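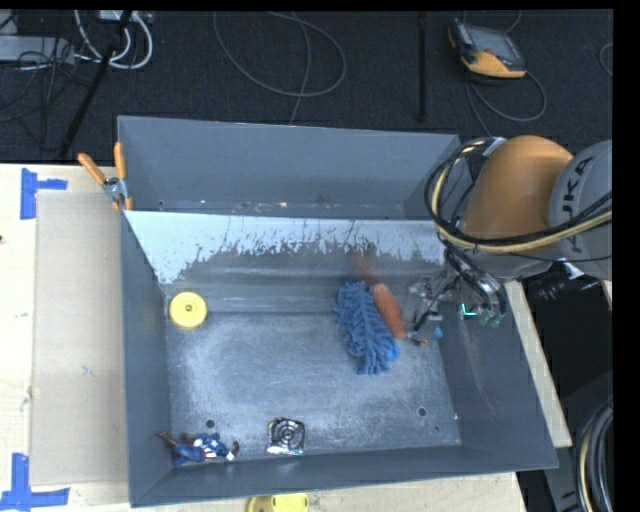 # #431 ビン奥側の傾斜面に把持候補が出て、計画がタイムアウトする

| 項目 | 内容 |
|---|---|
| 状態 | 対処済み(残件あり、末尾参照) |
| 重要度 | 2 |
| コンポーネント | hinrichs(認識)、jadlow(把持計画・動作計画) |
| セル | Bristari 側、灰色金属ビン、KUKA アーム |
| 報告元 | Platska 統合担当 |
| 発生時期 | 4月、jadlow の設定を更新した後 |

## 現象

ビン内に把持可能な物体が残っているのに、jadlow が `NO_VALID_PLAN` を返してサイクルが止まる。hinrichs の出力を見ると、ビン奥側の傾斜した内壁に把持候補が複数出ている。候補のスコアは床面の物体より高い。上位から順に動作計画へ渡されるので、壁面の候補だけで制限時間の 1000 ms を使い切り、実在する物体の候補まで順番が回らない。

停止はアームに対する保護停止ではなく、計画失敗によるもの。コントローラ側のエラー履歴には何も残っていない。再開操作をするとそのまま次サイクルに入り、同じ候補で再び失敗する。

停止時のビン内は、青い毛足のあるハタキ、黄色の円盤、小さな青いフィギュア状の物体、黒と銀の角形の金属物。混載としては軽い部類。

## 期待する動作

- 壁面に候補が出ない、または出ても動作計画に渡す前に棄却される
- 候補が棄却された場合、残り時間で次の物体の候補が評価される
- 計画失敗時に、どの候補が何 ms 使ったかがログから分かる

## 再現手順

1. ビンを作業台のテープ印に対して通常の位置に置く。
2. 床面に小物を置く。奥の壁際には何も置かなくてよい。
3. `cell_bringup` を起動し、hinrichs の背景モデルを再読み込みする。
4. jadlow を `--dry-run` で起動し、候補の評価だけを回す。
5. `/hinrichs/clusters` と `/jadlow/candidates` を同時に記録する。

dry-run でも再現する。実機の動作は必要ない。ただしアームを待避位置に置いたままだと、後述する 2 番目の要因は出ない。ビン上空で停止させた姿勢も併せて試すこと。

## ログ抜粋

```
[jadlow] request received, budget=1000ms
[jadlow] candidate rank=1 cluster=wall_like? label=unknown
[jadlow] ik: ok approach: collision(bin_rear)
[jadlow] retry with alternate yaw
[jadlow] retry with alternate yaw
[jadlow] candidate rank=2 label=unknown
[jadlow] ik: ok approach: collision(bin_rear)
[jadlow] retry with alternate yaw
[jadlow] budget exhausted
[jadlow] result=NO_VALID_PLAN evaluated=2
```

`wall_like?` は hinrichs が付ける参考フラグで、jadlow は読んでいない。つまり認識側は疑っていたが、計画側に伝わっていなかった。

## 切り分け

### 点群の欠損を疑った

最初に疑ったのは床面の反射。床には擦り傷が多く、見る角度によって明るさが変わる。深度が抜けると床の平面推定が傾き、結果として奥側の壁が床より上の物体に見えることがある。

床面の点だけを切り出して平面を当て直したが、法線は登録値と一致した。前側にある二つの小穴の周辺で点が抜けるものの、推定には影響していない。却下。

### ビンの位置ずれを疑った

次にビンの登録位置。ICP の残差は正常範囲で、前壁と左右の壁はモデルに重なっている。残差が大きいのは奥側だけ。ビン全体をずらして合わせ直すと、奥側が改善する代わりに前壁が外れる。剛体の位置合わせでは解決しないので、モデルの形状が実物と違うと判断した。

### モデルの形状を確認した

`bin_model.yaml` では、ビンは床面と四枚の壁で定義されている。実物は奥壁の手前に傾斜した内側パネルがあり、床面と奥壁が直接つながっていない。モデルの奥壁より手前に出た点はすべて「ビン内の物体」として残る。

以前から同じモデルを使っていて問題にならなかった理由は、jadlow 側の設定にあった。旧設定では `min_cluster_curvature` が有効で、平らなクラスタは候補生成の前に捨てられていた。4月の更新で薄い箱物を取れるようにするため、この条件が外されている。変更自体は意図通りで、戻すと箱物の取りこぼしが再発する。

### テクスチャの影響

傾斜パネルの上部には白っぽい帯があり、下の縁がぎざぎざで、擦れて下地の灰色が出ている部分もある。hinrichs の RGB 分割はこの縁を物体の輪郭として拾う。1 枚のパネルが縁に沿って分割され、手頃な大きさの面が複数できる。候補が一つではなく複数になるのはこのため。

RGB 分割を無効にして深度だけで回すと、パネルは大きな一つのクラスタになり、サイズ上限で棄却される。現象は消えるが、接触している物体同士が分離できなくなるので運用には使えない。原因の確認としてのみ実施。

### アームの自己除去

パネルの候補を手動マスクで消した状態でも、まれに右奥の上空に小さなクラスタが残った。位置を逆算すると、グリッパ周りの配管とケーブルに相当する。

自己除去フィルタは URDF のリンク形状を膨らませて点を消しているが、URDF にはケーブルの束も配管も入っていない。膨張量だけでカバーしている。さらに関節状態と点群の時刻合わせが最近傍で行われており、アームが動いている間は除去領域が実際の位置から遅れる。

時刻合わせを補間に変更し、記録済みデータで再計算した。動作中の残留クラスタは消えた。静止中のものは残ったため、こちらは形状の問題として別に扱う。

### クランプ

奥左の角にはビンの縁を挟むスプリングクランプがあり、これも衝突シーンに入っていない。今回の停止とは無関係。ただし左奥の床にある円盤に対して、jadlow がクランプの真上を通る進入経路を「衝突なし」と評価していた。dry-run のログで見つけたもので、実機では実行していない。対処に含める。

## 原因

- 主因:ビンモデルに傾斜した内側パネルがなく、パネル上の点が物体として残った。曲率条件の撤去で候補生成まで通るようになった。
- 副因:自己除去の時刻ずれと、URDF に含まれないケーブル類。
- 影響を広げた要因:jadlow の時間配分。衝突対象が固定物でもヨー角を変えて再試行するため、見込みのない候補に時間を使う。

## 対処

### 1. ビンモデル

傾斜パネルを `inner_panel` として追加した。背景除去用と衝突判定用で同じメッシュを参照する。以前は別々のファイルで、片方だけ直して不整合になった履歴がある。

```yaml
bin:
 frame: bin_origin
 surfaces:
 - floor
 - wall_front
 - wall_left
 - wall_right
 - wall_rear
 - inner_panel
 shared_mesh: true
fixtures:
 - name: rear_left_clamp
 type: convex_hull
 attach_to: bin_origin
 use_for: [collision]
```

左右の壁も実物に合わせて修正。右壁は外側への開きが左より大きく、旧モデルでは左右対称になっていた。右壁沿いの物体が壁の一部として消される可能性があったが、今回の記録では該当なし。

### 2. 参考フラグの扱い

`wall_like?` が立ったクラスタは、候補リストの最後に回す。棄却はしない。壁に立てかかった薄い物体で同じフラグが立つことを確認しているため、棄却にすると取り残しになる。

### 3. 時間配分

候補一つあたりの上限を設定した。また、固定物との衝突で進入が失敗した場合、ヨー角の再試行は 2 回までとする。

```yaml
planning:
 budget_ms: 1000
 per_candidate_fraction: shared
 max_yaw_retry_on_fixture: 2
 defer_flags: [wall_like]
 report_time_per_candidate: true
```

`per_candidate_fraction: shared` は残り時間を残り候補で等分する。先に成功した候補があればそこで打ち切るので、通常時のサイクルタイムは変わらない。

### 4. 自己除去

関節状態を補間で点群の時刻に合わせる。補間に必要な後側のサンプルが届くまで待つので、認識の開始が 1 サンプル分遅れる。待ち時間が超過した場合は最近傍に落として警告を出す。

```
[hinrichs] selffilter: interpolation unavailable, fallback=nearest
```

この警告が連続する場合は、時刻同期を先に確認すること。閾値を広げて黙らせない。

## 確認

修正後の設定で、記録済みデータと dry-run を実施した。

| 条件 | 修正前 | 修正後 |
|---|---|---|
| 小物のみ、アーム待避 | 壁面候補が上位 | 壁面候補なし |
| 小物のみ、アームがビン上空 | 壁面候補と上空クラスタ | 静止時のみ上空クラスタが残る |
| 毛足のある物体を含む | 計画失敗 | 計画成功、候補の向きが安定しない |
| 左奥の円盤 | クランプ上空を通過する経路 | 迂回経路 |
| 薄い箱を奥に立てかけ | 候補あり | 候補あり、順位は最後 |

毛足のある物体について補足。ハタキの房の部分は深度の輪郭が毎フレーム変わるため、主軸推定が揺れる。赤みがかったオレンジの柄状の物が房の右上側に沿っており、分割結果は「房と柄で一つ」と「別々」の間で切り替わる。計画は通るが、同じ入力でも選ばれる把持姿勢が変わる。連続 3 フレームの合意を取る案を試したところ揺れは減った。ただし認識時間が延びるため、本チケットでは入れていない。

## 適用手順

1. jadlow と hinrichs を停止する。
2. 旧 `bin_model.yaml` を退避し、新しいものを配置する。
3. `fixtures` のクランプ位置を現物と照合する。位置が違う場合は `attach_to` からのオフセットを修正する。
4. ビンを空にして背景モデルを取得し直す。古い背景キャッシュは自動では消えないので、`hinrichs-cache clear` を実行する。
5. dry-run で候補を表示し、奥側に候補がないことを見る。
6. 低速で実行し、奥壁側への進入経路を確認する。
7. 通常速度に戻す。

手順 4 を飛ばすと、モデルだけ新しく背景が古い状態になる。この場合、奥側の候補は消えるが、傾斜パネルの下端付近に置いた物体も消える。検証中に一度この状態になり、モデルの寸法誤りと誤認した。

## 戻し方

旧設定に戻す場合は `bin_model.yaml` と `planning` セクションを同時に戻す。モデルだけを戻すと、壁面候補は後回しになるものの、経路がパネルと干渉しうる。片方だけの切り戻しは不可。

## コメント

**10:20** 再現データを添付。候補の可視化では奥の白い帯に沿って把持姿勢が並んでいる。

**11:45** 曲率条件を戻すと止まらなくなるが、箱物の回帰テストが落ちる。戻さない方針で進める。

**14:10** ビンモデルの不一致を確認。寸法を取り直して `inner_panel` を追加する。

**15:30** 背景キャッシュの件で手戻り。手順に追記した。起動時にモデルのハッシュとキャッシュのハッシュを比較して、不一致なら起動を拒否するべき。

**16:55** Bristari セルに適用。dry-run と低速実行まで完了。ログに候補ごとの消費時間が出ることを確認。

## 残件

- [ ] ケーブル束とグリッパ周辺の配管を自己除去用の形状に追加する。衝突判定用に使うかは可動範囲を見てから決める
- [ ] 背景キャッシュのハッシュ照合
- [ ] 毛足のある物体の姿勢合意。認識時間の上限を決めてから再評価
- [ ] クランプ位置を設定ファイルで手入力している点の見直し
- [ ] `NO_VALID_PLAN` に理由コードを付ける。固定物との衝突、IK 不成立、時間切れの区別がつけばよい
- [ ] 他セルの `bin_model.yaml` に傾斜パネルの有無を反映する。Bristari 以外は未確認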